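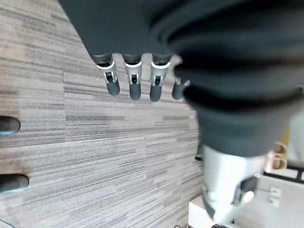 Storeck_bench: Reran the Sernitz grasp method, 3,665 tries, wrist view only. Drops went down by 15 per cent against our old planner. My hunch is the idle pose matters. Fingers hang down over the carpet in a row before each reach, so the net always gets the same start.

mokstead2: carpet is the problem tho. Stripy floor = easy texture. Try plain lino

Storeck_bench: Did, 800 of them. Same result – bit noisier.

pelmet: Don't buy it. Sleeve folds fill half the view, it could be learning the sleeve. Singhal baseline masks the arm, did you?

Storeck_bench: no. fair. Will mask and run 2 seeds Tuesday

mokstead2: still think its the floor

We use cookies to improve this site. Accept all | Manage settings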